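Institute Interviews: Software for Learning From Household Work
10 Mar 2023

Charito Mercado has led the data software group at the Dimaculangan Institute for the past four years. Her group maintains Prurnora, a set of programs that takes recordings made with hand-held grippers in private homes and turns them into material from which a robot arm can learn. The institute's newsletter spoke with her at the Boseo site, where the second release of the software was being prepared.

Ms. Mercado began by describing the division of labor between her group and its partners. The recording sessions are arranged by Vedora, which recruits households and trains the people who hold the grippers. The learning itself is carried out one floor above her office. Her own staff are responsible for everything between the two: time alignment, estimation of the path of each gripper, segmentation of the recording into tasks, and the checks that decide whether a recording is accepted.

"The people upstairs would like to receive a clean path in space, the opening of the jaws at each moment, and a label saying what was being attempted," she said. "What arrives at our door is video and sensor readings. The distance between those two things is our work." 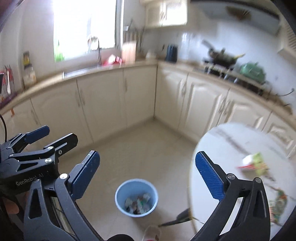 The path estimator was the first component to be rewritten. The earlier version had been tuned in an office, where walls carried posters and desks had sharp corners, and its results in homes were uneven. Ms. Mercado explained that the estimator looks for small, stable patches of the image and follows them as the gripper moves. A kitchen supplies these very unequally. The grates of a gas stove or a row of utensils hanging from a wall rail can be followed well, while cream cabinet doors repeat the same raised panel again and again, and a window in full daylight can wash out the area around it. "The old code would match one cabinet door to its neighbor and report that the hand had jumped sideways," she said. "It was quite confident about it."

The revised estimator keeps several candidate paths open when the evidence is weak and settles on one only after later images have been considered. It is slower for that reason. Asked whether the delay had been a point of disagreement, Ms. Mercado acknowledged that it had. Processing takes place overnight, and the group concluded that a reliable path the next morning was preferable to a doubtful one the same afternoon.

A second difficulty concerns the grippers themselves. In sessions where two are used, each may come into the view of the other. An estimator that assumes a motionless room will treat the second gripper as part of the furniture and will be pulled along when it moves. The software now masks the known shape of the device before any patches are selected. The same mask covers the jaws of the gripper doing the recording, which remain in nearly the same part of every image and would otherwise suggest that the camera was standing still.

"We had the masking written in a week," Ms. Mercado said. "We then spent most of September finding the places where it failed. Hands were the main one. A hand around a grip does not have a fixed shape, and we had drawn the mask too tightly." 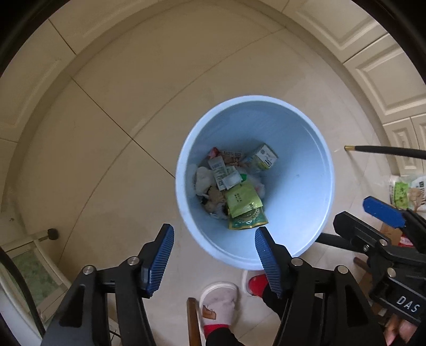 She turned next to segmentation, the step that divides a long recording into separate attempts. Release one relied on the jaws alone. A closing was taken as the start of a grasp and an opening as its end. This served well enough for moving a cup from a table to a shelf. It served poorly for household chores, in which a person may close on an object, let it slip, close again, adjust, and push something aside with the outside of a finger without closing at all.

The new segmenter considers the speed of the gripper, the opening of the jaws and the appearance of the image together. It proposes boundaries, and a reviewer accepts or moves them. Ms. Mercado was firm that the reviewer's role would be retained. In an internal trial of 1000 recordings, the boundaries proposed by the program were judged against those set by hand, and the disagreements were then read one by one. Many were matters of definition. The staff had never agreed in writing whether the approach to an object belonged to the grasp or to the movement before it.

"That was an uncomfortable meeting," she recalled. "We had been labeling for over a year. There is now a document of 11 pages, and every new reviewer reads it before opening the tool."

The review tool has also changed. Reviewers formerly saw the video in one window and the numbers in another, and were expected to compare the two by eye. The present version draws the estimated path beside the image and marks in red any interval in which the estimator was uncertain. A reviewer may reject an interval without rejecting the whole recording. According to Ms. Mercado, this single change rescued more than 4000 recordings that would have been discarded under the earlier rule. 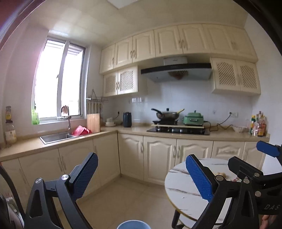
Wide-angle view of a kitchen with a round table, recorded from a hand-held gripper.

Lens correction was raised as a further subject. The wide lens is valued because it keeps both the fingers and the room in view, but straight counters and door frames appear bent toward the edges. The group at first flattened every image before processing. Ms. Mercado said that this practice has been dropped. Flattening stretched the outer parts of the image and cost detail where it was needed, so the estimator now works on the curved image directly with a model of the lens.

Calibration files are stored with each recording and checked by date. A file older than 10 days produces a warning, and the recording is held until a person has looked at it. She described the rule as unpopular with the session teams and said she did not intend to relax it.

On the question of what the software does not yet do, she named contact. The jaws report how far they are open, and the images show where the finger pads are, but neither states how firmly an object is being held. A soft packet and a rigid box may give similar readings up to the moment of lifting. The learning group has asked for an estimate of force, and two members of her staff are studying whether the bending of the finger pads can be measured from the image with sufficient accuracy. She declined to offer a date.

The planning side of the institute has made a separate request, for recordings to carry a record of where large surfaces lie, so that a planner can reject a movement that would carry the arm through a table. A first version is included in the second release and is switched off by default. Sites that wish to test it should write to the Boseo office, giving the version of the tool in use and the number of stations on which it is installed.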